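I went to the Gredance open day in Calloway expecting dancing machines, and I spent most of it watching an arm hold a kitchen sponge – green scrubber, yellow foam. I loved it!

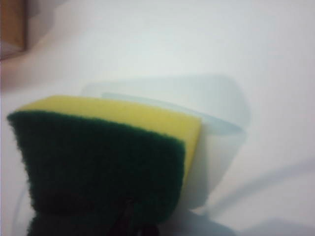 Betia wrote back that she'd seen one in June and would still sooner wash up herself. Fair enough, but I think slow, dull demos tell you more than the flashy kind.

A sponge squashes, and a gripper has to cope with that. 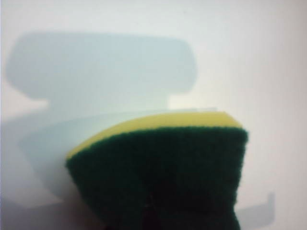
So would I buy one? Not yet, at nearly 400 dollars a month, but I'd go back and watch for another hour.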